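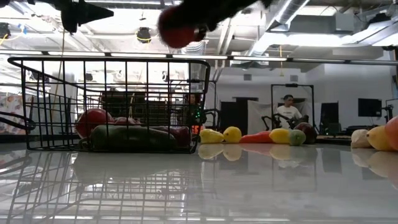
Fitting the Voscombe Halter

I've put this halter on a lot of horses, and I still go in the same order every time. Stand on the left side with the lead rope over your arm.

1. Undo the crown strap and let the noseband hang open.
2. Slide the noseband up over the muzzle – slowly, if your horse is young or head-shy.
3. Bring the crown strap behind the ears and buckle it on hole 6. Most of mine end up there.
4. Check that two fingers fit under the noseband.

Note: My big gelding needs hole 11, so don't worry if yours does too.

Caution: Never turn a horse out in this halter. It won't break if he snags it on a fence.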